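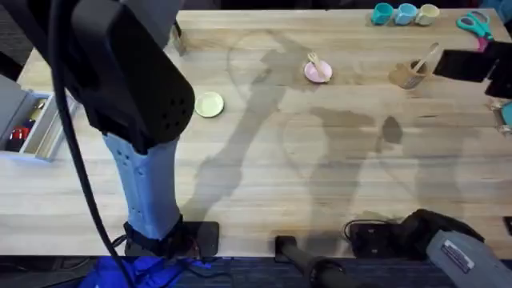

Druvow table top in light wood, with the long planks and some shadow over the middle

Druvow Butcher-Block Table: Review After a Long Use
Posted Aug 23, 2019

My old kitchen table was bought in 2003 and it served until last winter, when one leg became loose for the third time and the screw had no more wood to hold in. I did not want to repair it again. I looked for a solid wooden table, plain, without drawers, where I can work with dough and also eat and also put the sewing machine. After long reading of other reviews I ordered the Druvow from the Zomix web shop. I paid the full price and nobody gave me anything for this text.

Delivery and unpacking

The table came in two boxes. The top is one box and it is very heavy, so please do not plan to carry it up the stairs alone. My neighbor Shoaib Sandhu helped me, and we rested on every landing. The second box has the legs, the frame rails, the bolts and one hex key. The corners of the top were protected with thick foam and had no damage. The leg box was open on one side, but all the parts were inside.

Assembly

The instruction sheet has only drawings and no words. Most of it is clear. Step 6 is the difficult one, where the long rail must go on before the short rail, and the drawing shows both in the same moment. I did it in the wrong order and had to take one side apart again. If you have your own hex key with a handle, use it. The one in the box is soft and starts to turn round at the edge before you are finished.

Build the table upside down on a blanket and leave all bolts a little loose until the four legs are in. After this turn it over with a second person, and only then make everything tight. I made them tight again after 15 days and two of the bolts took almost a half turn more.

The top

This is the reason to buy the table. The wood is light in color, pale tan, with long planks glued side by side. The grain is different from plank to plank, and I like this, but a person who wants one even color will maybe be disappointed. The shop photos show it more yellow than it is in my kitchen.

The top comes with a thin coat of oil, and I think it is too thin. A drop of water stayed on it nicely on the first evening, but in the second week the drops began to go in and leave a darker spot. The spot dries and disappears, only you feel the wood is a bit rough there afterwards. I gave it three coats of Yousafzai board oil, with one night between them, and rubbed it very lightly with fine paper after the first coat. Since then water is not a problem if it is wiped the same hour.

For bread dough the surface is very good. Flour does not go down into the seams and the dough lets go easily with a scraper. I do not cut on it directly. The seller writes that you can, and I believe it, but I also eat at this table and I don't want knife lines beside my plate.
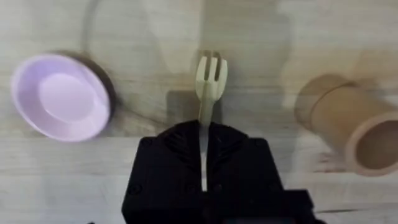
Pale fork held upright in a black gripper, shallow bowl and a cardboard tube on the wood

Stains

I tried the usual things in one corner, on the side that goes to the wall. Black tea, fifteen minutes: nothing after wiping. Red beet juice: a pink shadow, gone after two washings. Turmeric: still there. I tried lemon, I tried baking soda, and it became lighter but a yellow point remains, so keep turmeric away from this table or put a plate under the spoon. A wet iron pan left a gray ring, and that one I had to sand.

Heat is another subject. The paper from Druvow says to use a mat under hot pots, and I follow it. My friend Sinéad Moriarty has the same table in the smaller size, and she put an oven dish on it one time without a mat. She has now a pale mark in the form of the dish. Oil made it weaker but did not remove it.

How stable it is

Very stable in the length direction. If you push from the short side it moves a little, you see it in a glass of water, but you do not hear any noise. With the sewing machine at full speed I feel a small shaking under the hands – less than with the old table, more than I expected for this weight. Felt pads under the legs made it worse. Rubber pads made it better, and they are cheap.

The legs have no adjustment screws. My floor is not level and I had to put a piece of cork under one leg. For a table of this price I find this a mistake.

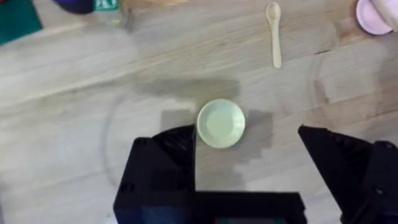
Care through the year

Wash with a cloth and a little dish soap, then wipe with a dry cloth in the direction of the planks. I put new oil every 3 months. It takes a small cup of oil and one evening, and the kitchen smells of it until the next morning. In the heating season the top became a little narrower. I measured it against the rail under it and the difference was like a thick fingernail. No seam has opened. In September I will oil the underside too, which I did not do at the beginning and should have done. A top that is oiled only from one side can bend, and I see already a very small bend if I lay a long ruler across.

Compared with the Bondthorpe

Before ordering I looked also at the Bondthorpe table in a store. It has adjustable feet and a better finish from the factory, and the salesman let me lean on it as much as I wanted. But the top is thinner, and the edge is so sharp that it pressed into my arm when I was sitting. The Druvow has a soft rounded edge. If your floor is very uneven, or you don't like to do oiling, I would look at the Bondthorpe first.

Rating

Top: 5 of 5
Frame and legs: 3 of 5
Instructions: 2 of 5
Zomix delivery: 4 of 5

I wrote to Zomix about the hex key and they sent another one, the same soft kind.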